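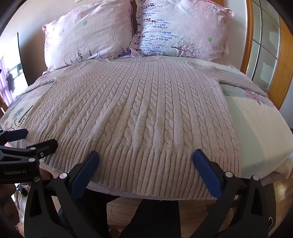 Slide 1: Cable-knit sweater, face up on the bed

OPENING (leave slide up, give people time to sit)

Hi everyone, I'm Ebere Babalola, and I'm going to talk about folding sweaters for the next half hour, and I'm so glad you came! Thanks to Faith Mrema for getting us this room at Otness.

Ask: who has a chair at home with knitwear piled on it? (Hands. Mine goes up too.)

WHY THE BED

Start with the surface. People fold sweaters against their chest, or on their knees, or in the air like a flag. A heavy knit hates that. It pulls down under its own weight and the fold goes wherever it likes.

A bed is big enough to let the whole thing lie down, arms and all. Point at the sleeves on the slide: one out to each side, collar up by the pillows, hem down at the edge of the mattress. You can stand at the foot and work from there, no leaning.

Bit of a patterned duvet is fine, by the way. Lavender pillowcases, flowers, whatever you own. I like a pale knit on a busy print, it cheers me up.

LOOK BEFORE YOU FOLD

My favorite part! Once it's flat you can read the sweater. Follow one cable from the collar all the way down. Those braids are your ruler. If they wander, the body is twisted underneath, so lift and lay it down again.

Then shoulders. There's a small crease on this one where the body meets the sleeve. Flat palm, stroke outward, done. Don't tug the sleeve to get rid of it.

Then the hem. See the fuzz along the bottom of the ribbing? Good moment to decide: fold it or put it in the mending basket. A bit of fuzz goes in the drawer at my house. A loose loop goes in the basket.

Also, bring the hem up onto the mattress before the first fold. It likes to hang over the edge and it'll drag the rest along.

THE FOLD (do it live, table at front, use the green sweater from my bag)

1. One side in toward the middle, along a cable. Pick a cable and stick with it.
2. Sleeve back down along the body, so it runs parallel to the braids.
3. Same on the other side.
4. Hem up to just under the collar. With thick cables, stop at 2 folds in this direction. A third makes a lump that won't sit on a shelf.

Do it again slower. Somebody always asks about turtlenecks: fold the neck down first.

Don't rush this bit even if we're behind.

STORY: THE BIG PILE

Last October, Mulugeta Tesfamariam and I did the sorting for the Plirka clothing swap. 205 sweaters on three beds in his mother's house. We had over 54 cable knits alone and I have never been happier. By the afternoon we could do one without talking or looking up. (Pause here, they usually laugh at the three beds.)

What I took from it: stack the cables with the folded edge facing you, heaviest at the bottom. Merino and thin stuff in a pile of its own.

HANGERS

Short answer, no. Shoulders get points, the body gets long. Bereket Negash will disagree with me from the back row and he's welcome to come up and argue. Give him two minutes, then take the mic back.

HANDS-ON

Everybody grab a sweater and a stretch of table. Pair up if you're short on room. I'll come by. Play music if the speaker works.

Questions after that. Leftover handouts go to Efthymia Antoniadis by the door.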